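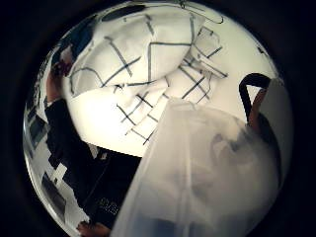
图3 堆叠起皱的白底深色格纹织物与半透明白色塑料薄料

4.2 软质物品与线缆在共用长桌上的滞留

前一节讨论的对象以书籍、文具、文件盒等具有固定外形的物品为主。这类物品在台面上的占用范围比较容易界定，归位规则也可以直接写入工位管理办法。本节转向另一类对象，即织物、塑料袋、塑料薄膜以及各种线缆。它们没有稳定的轮廓，放置一次即改变一次形状，现有的办公整理文献多将其并入“其他”一栏，不作进一步区分。本研究在编码阶段发现，若沿用这一做法，台面占用的相当一部分将无法得到解释。

4.2.1 编码单位与记录范围

Westeck工位整理研究共在Tunda办公楼内登记93个工位，均为不设固定隔断的长桌形式。登记期间未对使用者提出任何整理要求，清洁人员只擦拭空出的台面，不移动物品。经核对后进入分析的物品记录为600条，其中509条在两次登记中均能对应到同一工位，用于下文关于滞留的讨论；其余记录因工位调换或物品描述过于简略，只用于类别的划分。

软质物品按展开状态编码，共分5级：平铺、对折或多折、卷收、松散堆叠、与他物缠绕。编码时以物品当前的形态为准，不推测其用途，也不推测其归属。同一块织物若一部分平铺、一部分堆叠，按占用面积较大的部分计入；两部分难以比较时，计入较高一级。塑料袋与塑料薄膜在登记表中合为一项，原因在于二者摊在台面或压在其他物品之下时往往难以分辨，强行拆分会降低编码的一致性。

带有格纹或条纹的织物在登记中需要另作说明。图3中的织物印有细的深色格线，格线在展开处形成较大的方格，在褶皱重叠处则密集交叉，方向不一。登记人员可以借助格线判断织物被扭转和聚拢的程度，素色织物则缺少这一依据。在初次编码的分歧中，素色织物所占比例高于格纹织物，复核后统一改用“褶皱是否遮盖自身边缘”作为松散堆叠的判定条件。半透明塑料的情况与此不同，其下方或后方的物品只呈现模糊的灰影，登记时一律只记塑料本身，不对被遮挡的物品作单独编码。

4.2.2 滞留的形成

就登记结果而言，软质物品的滞留很少由单一物品引起。较常见的情形是一件物品先占据台面的某一边缘，随后到来的物品以它为参照继续堆放。织物在其中的作用较为特殊：它可以垫在卡片、册页等扁平物品之下，也可以覆盖在线缆之上，因而既充当承托面，又充当遮盖物。使用者在访谈中多把织物称作“先放一下的东西”，对其下方压着什么则往往答不完整。

线缆的滞留与设备的位置有关。当显示器沿长桌的一侧排列时，电源线与信号线自底座处向台面中部延伸，多余的长度或盘成圈状置于桌端，或散落在鼠标周围。Halilović型桌面在后缘设有走线槽，但槽口的开合需要把显示器前移，登记期间极少有使用者这样做。其结果是走线槽大部分处于闲置状态，而台面上的线圈逐渐成为固定陈设，使用者绕开它们摆放其他物品，不再将其视为待整理的对象。

织物与线缆相互靠近时，整理的成本会进一步提高。抽出线缆可能带动织物移位，折叠织物则需要先把其上的物品和其旁的鼠标、转接盒等逐一挪开。本研究将此种状态称为“牵连占用”，即一件物品的归位以另一件或几件物品的移动为前提。牵连占用与物品数量并无必然联系，有的工位物品不多，却因布料与线缆的位置关系而长期未作整理；有的工位物品较多，但分区清楚，逐件取放都不受妨碍。

4.2.3 作业过程中的台面

静态登记不能反映使用者在工作时如何利用台面，因此本研究另对部分工位作了作业过程中的观察。观察的重点在于使用者面前的有效操作区与周围滞留区之间的关系。在长条形白色台面上，使用者通常坐于一侧，俯身处理近前的小件物品；格纹织物松散地铺在一旁，成团的深色线缆停留在桌端，显示器则占据另一侧。操作区的边界由这些物品共同划定，随手臂所及的范围而变动，与工位图上标注的分区并不一致。 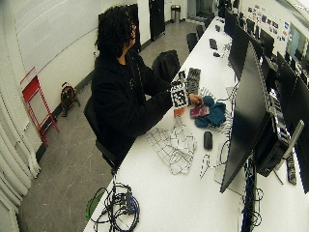

有使用者在书面反馈中对“滞留”这一说法提出异议，认为布料摊着并不等于没有收拾，每天要拿起来用好几回的东西，叠好放进柜子反而耽误工夫，真正碍事的是线，线一拽，整张桌子上的东西都要跟着动；如果只能改一处，应当先把线从桌面上请下去，再来谈布怎么叠。

这一意见在后续反馈中得到多次呼应，也促使本研究对编码方案作出调整。修订后的登记表增设“取用频次”一栏，由使用者自行填写，分为当日使用、当周使用和未使用。凡当日使用的织物，即使处于松散堆叠状态，也不再计入滞留，只计入占用。线缆则不作此项区分，理由是通电使用中的线缆同样可能以盘圈形式占据操作区，其占用与是否使用无关。

调整之后，织物类的滞留记录有所减少，线缆类基本不变，二者的相对位置随之改变。需要指出的是，取用频次依赖使用者的自述，存在高报的可能。部分使用者将同一块织物填为当日使用，而两次登记中该织物的折痕走向与边缘位置均无变化。对此类记录，本研究保留使用者的填写，同时在备注栏中标明形态未变，不作删除。

4.2.4 对收纳配置的含义

依据以上分析，长桌工位的收纳配置宜先处理线缆，再处理织物与塑料制品。线缆方面，后缘走线槽应改为无须移动显示器即可开启的形式，桌端可加设侧挂的收线托盘，使多余线长离开台面而仍便于取用。插排的位置也应一并考虑，直立放置在台面上的插排会把线缆重新引回桌面，削弱走线槽的作用。

织物方面，不建议统一要求折叠入柜。对于当日反复取用的织物，可在操作区旁划出固定的摊放位置，面积以单层对折后的尺寸为准，其上不得叠放卡片、册页及其他小件。Trasov敞口浅盘在试用中较受认可，其边沿较低，织物放入后不必完全展平，取出时也不会带动邻近物品。塑料袋与塑料薄膜以卷收为宜，不宜夹放在织物之间，否则再次登记时难以辨认，使用者自己也常会遗漏。

上述配置建议只适用于不设隔断的长桌。带隔断的独立工位在线缆走向和放置习惯上均有差别，登记表虽可沿用，5级展开状态的判定条件仍须重新校核。两次登记均安排在3月，季节性衣物与随身织物的影响未能单独估计，这一点在第6节中另行讨论。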